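Why Does Cloth Crease?

Totell Junior Science Desk | August
39 shares | 2 comments

A bed sheet comes off the line flat and goes into the cupboard folded. When it comes out again, the fold lines are still there. A sheet of rubber treated the same way would spring back with no lines at all. The difference lies in what cloth is made of, and to explain it we need to start with something much smaller than a sheet.

Fibres, yarn and cloth

A fibre is a very thin strand. Cotton fibres grow on the seeds of the cotton plant. Wool fibres grow on sheep. Polyester fibres are made in a factory by melting plastic and pushing it through tiny holes, a bit like pasta through a press.

One fibre alone is weak. Twist many of them together and you get yarn, which is much stronger. Yarn can then be turned into cloth in two main ways.

Weaving uses two sets of yarn crossing over and under each other at right angles. Most bed sheets and doona covers are woven. Knitting uses loops of yarn pulled through other loops. T-shirts, jumpers and socks are usually knitted. The loops can open and close, so knitted cloth stretches more than woven cloth does.
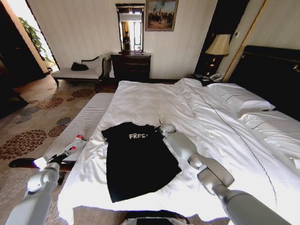

Does a T-shirt crease less than a bed sheet?

Usually it creases less sharply, if both are made of cotton. The loops in the knitted T-shirt move a little when the cloth is folded, so each fibre is bent less tightly. In the woven sheet the yarns are held firmly in place, and the fibres at the fold take most of the bending.

What happens inside a crease

Cotton fibres are made of cellulose. Cellulose is a long molecule, shaped like a chain, and plants use it to build their cell walls. Inside a fibre, many of these chains lie side by side. They are held to one another by weak links called hydrogen bonds.

When you fold cotton, the fibres bend. On the outside of the bend they are stretched. On the inside they are squashed. Some of the hydrogen bonds let go, the chains slide a small distance, and new bonds form in the new position. The fibre now has a bend built into it. That bend is the crease. 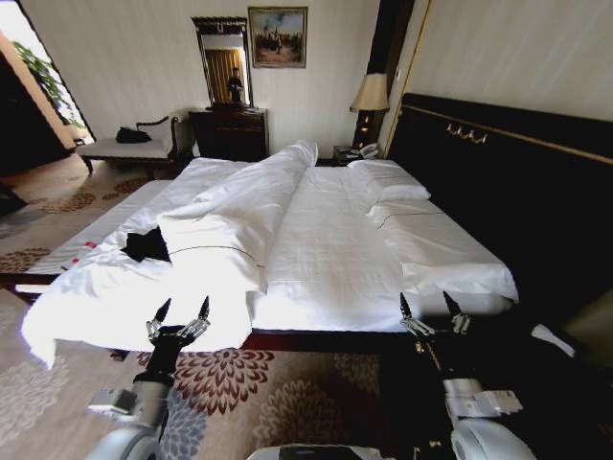
Water makes it easier

Cotton takes in water even when it feels dry. In an ordinary room, up to 8 per cent of its weight can be water drawn from the air. The water molecules get between the cellulose chains and loosen the hydrogen bonds. The chains can then slide more easily.

This is the reason a cotton shirt creases so badly on a humid day -- and the reason a wet towel left in a ball dries in the shape of a ball. As the water leaves, the bonds form again and hold whatever shape the cloth happens to be in.
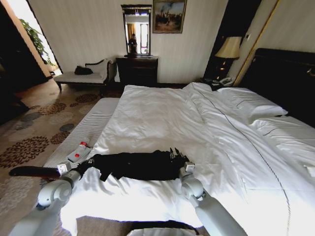
Heat has a similar effect. Warm molecules move about more than cool ones, so the bonds between them break and form more often. A person sitting on a cotton skirt supplies heat (human skin is often near 33 degrees Celsius), moisture and pressure all at once. The back of the skirt creases before the front.

An iron uses the same three things to do the opposite job. Heat and steam loosen the bonds. The weight of the iron presses the fibres straight. When the cloth cools and dries, new bonds hold it flat.

Why polyester behaves differently

Polyester takes in very little water, so moisture does not loosen it in the same way. Its fibres tend to return to their original shape after being bent. It can still be creased by strong heat -- pleated skirts are often made by folding polyester and heating it until the pleats set.

Wool fibres are naturally wavy and springy. A wool jumper hung up overnight will often lose its smaller creases by morning.

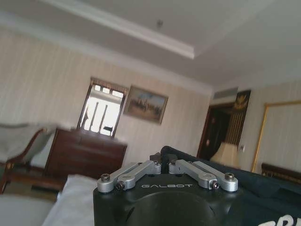 Page last updated: August

Try it yourself

You need one strip of cotton cloth, one strip of polyester cloth and a heavy book. Check the labels first, as many fabrics are a blend of the two.

1. Fold each strip in half and put both under the book.
2. Leave them overnight.
3. Take them out, open them and lay them side by side.
4. Look at the fold lines straight away, then again an hour later.

Repeat the test with both strips slightly damp. Write down which fold stands up highest each time.

Words to know

Fibre: a very thin strand used to make yarn.
Cellulose: the chain-shaped molecule that cotton is made of.
Hydrogen bond: a weak link between molecules.
Humid: having a lot of water vapour in the air.

Related pages

How Soap Lifts Grease
What Is Wool Made Of?
Why Wet Cloth Looks Darker
From Boll to Bale: Cotton Picking
Static Electricity in the Clothes Dryer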